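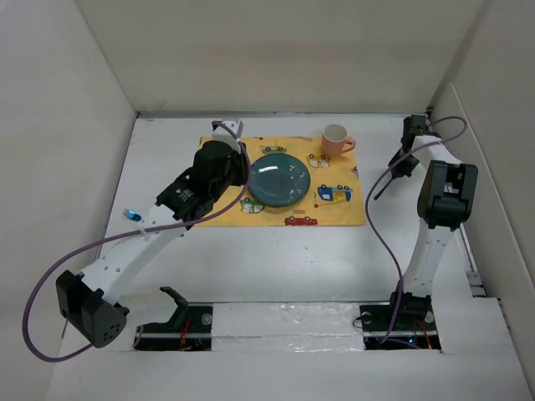 Tarkero publica la versión 3 de Brorar, su software de control para mesas con dos brazos

La empresa Tarkero ha puesto a disposición de los usuarios la tercera versión de Brorar, el programa con el que se graban, entrenan y ejecutan tareas de manipulación en puestos de sobremesa con dos brazos robóticos. La actualización cambia el módulo de sincronización de cámaras, incorpora un planificador nuevo para evitar choques entre los brazos y añade una herramienta para revisar grabaciones. El código se puede descargar desde enero con la misma licencia abierta que las versiones anteriores.

El trabajo de estos meses se ha centrado en una sola familia de tareas, la de poner y recoger la mesa. El equipo usa platos, tazas, cubiertos y manteles individuales, objetos baratos que obligan al software a resolver problemas distintos. Un plato esmaltado devuelve reflejos que confunden a la cámara de la muñeca. Un mantel se arruga y cambia de forma cada vez que se toca. Un tenedor apenas levanta unos milímetros de la superficie y deja poco margen para cerrar la pinza.

"Con la versión 2 teníamos buenas trayectorias y malas decisiones al final del movimiento", explica Naa Sowah, responsable del desarrollo de Brorar. "El brazo llegaba bien a la zona y en los últimos centímetros se guiaba por una imagen que ya tenía retraso respecto a la posición real de la pinza."

Según Sowah, el desfase entre la cámara fija y las cámaras de muñeca era la causa de buena parte de los fallos de agarre. Brorar 3 asigna una marca de tiempo común a todas las imágenes y a las lecturas de los motores en el momento de la captura, y descarta los fotogramas que no encajan. Antes esa alineación se hacía después, al exportar los datos, y durante la ejecución en directo no se hacía.
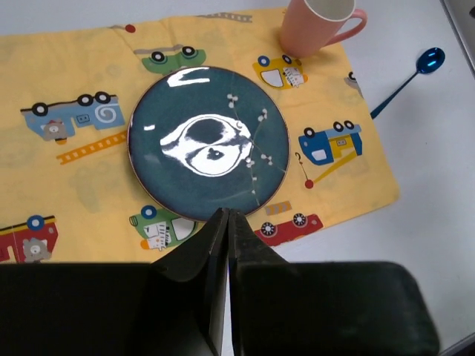
Vista desde la cámara de muñeca, con los dos dedos de la pinza junto al borde del plato y el mantel de vehículos debajo.

Los estampados han dado bastante trabajo al módulo de percepción. El segmentador de la versión anterior tomaba los dibujos de los manteles infantiles por objetos sueltos y proponía puntos de agarre sobre ellos. Para corregirlo, el equipo volvió a etiquetar 564 grabaciones y añadió una comprobación de altura a partir de dos vistas: si una región no sobresale del plano de la mesa, el programa la trata como superficie. Los cubiertos muy planos siguen siendo el caso difícil, y la documentación recomienda bajar el umbral a mano cuando se trabaje con ellos.

El planificador se llama Flirnen y se instala como paquete aparte. Hasta ahora Brorar evitaba las colisiones por turnos: mientras un brazo trabajaba, el otro permanecía plegado. Flirnen reserva el espacio por tramos cortos y lo recalcula durante el movimiento, de modo que los dos brazos pueden trabajar a la vez en la misma zona de la mesa. Quien prefiera el sistema de turnos puede mantenerlo con una línea en el fichero de configuración, y sigue siendo la opción por defecto en los puestos que se actualizan desde la versión 2.

Selorm Frimpong, que ha escrito la mayor parte de Flirnen, reconoce que el modo simultáneo todavía es conservador. "Si el cable de una pinza describe una curva amplia, el modelo de colisión lo envuelve en un volumen grande y el otro brazo se aparta más de lo necesario. Los cables están modelados de una forma muy tosca. Queremos mejorarlo, pero no ha entrado en esta versión", señala.

La tercera novedad es Yeoh, un visor de grabaciones que se abre en el navegador. Muestra en paralelo las vistas de todas las cámaras, las curvas de cada articulación y el estado de las pinzas. Permite cortar el principio y el final de un episodio, marcarlo como fallido y escribir una nota. También ordena los episodios por duración o por fuerza máxima de cierre, lo que ayuda a encontrar los que conviene mirar primero. El visor no modifica los ficheros originales; los cortes y las notas se guardan aparte.

Tarkero ha probado el conjunto con 900 ejecuciones de la tarea de mesa, repartidas entre colocaciones de plato, taza y cubiertos y recogidas del mantel. En 329 de ellas intervino el operador, casi siempre con el tenedor o con la tela. La empresa publica el registro completo, incluidos los intentos fallidos, y advierte de que las condiciones de luz eran constantes y de que los resultados no deben trasladarse sin más a otros puestos.
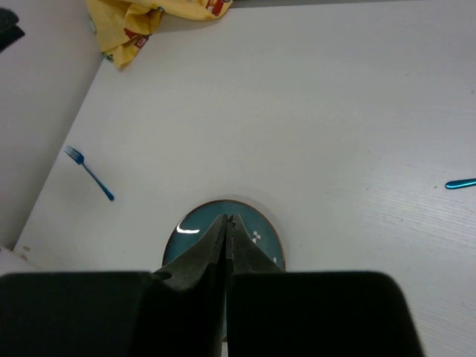
La pinza sobre el plato, con un tenedor azul a la izquierda y una tela amarilla arrugada al fondo de la mesa.

Las telas reciben un tratamiento propio. Brorar 3 no intenta reconstruir la forma completa del mantel. Busca un borde o un pliegue accesible, propone un punto de pinzamiento y vuelve a mirar después de cada movimiento. Frimpong indica que una versión con modelo de tela completo era más lenta y fallaba de forma menos previsible, por lo que quedó en una rama experimental del repositorio. Los interesados pueden compilarla, aunque el equipo no ofrece soporte para ella.

En el control de bajo nivel los cambios son menores. La frecuencia de las órdenes a los motores se puede fijar por separado para cada brazo, y la pinza admite un límite de corriente durante el cierre. Al alcanzarlo, el programa mantiene la posición y lo anota en el registro. La rutina de calibración de las cámaras de muñeca se ha reducido a una sola pasada y avisa si la montura se ha movido desde la última sesión.

Junto al software se distribuye un conjunto de 3.000 episodios teleoperados, con las imágenes de todas las cámaras y las lecturas de los motores. Los episodios conservan las vacilaciones y las correcciones del operador. "Nos pidieron versiones limpias y las hemos preparado, pero recomendamos entrenar con las originales", dice Sowah. "Las políticas aprenden a recuperarse de un mal agarre si han visto alguno."

La actualización requiere volver a calibrar las cámaras. Los ficheros de la versión 2 se pueden convertir con una utilidad incluida en el paquete, con la salvedad de las grabaciones hechas sin marcas de tiempo en los motores, que solo se abren en Yeoh y no sirven para entrenar. Tarkero mantendrá las correcciones de seguridad de la versión 2 hasta septiembre.

Para la siguiente entrega, prevista en otoño, la empresa trabaja en el paso de objetos de un brazo a otro y en un modelo de cables más ajustado para Flirnen. Los errores se pueden comunicar en el repositorio del proyecto, donde también está la lista de incidencias conocidas.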